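Gautier Walks: Old Town Notes, data card

What you get: 3,696 short notes on streets, stairs and snack counters in the old quarter of Stetau, typed up by Jacqueline Mallet over 32 visits. One row per note. Opinions are hers, including the one about the bell tower.
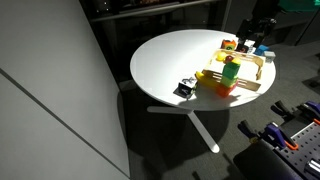
Columns are place, time of day, note and regret (0 to 7). A regret of 7 means the ferry to Rastirness.

Spelling of alley names follows the street signs, which disagree with each other.

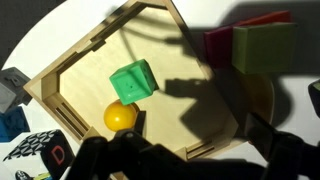

Can I plan a trip with this?
Only if you like hills. Opening hours were last checked in August, and the bakers of Stetau keep their own calendar.

Version 2 drops the Gamton day trips and merges duplicate cafés. 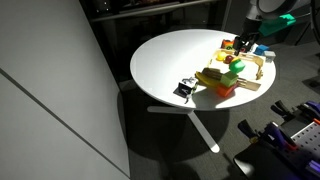 Café notes mention seating wherever Jacqueline sat down. "Round table" means a round top on a central pedestal with splayed legs, like the white one in the photo, and on cobbles it wobbles. Rows without seating were eaten standing up.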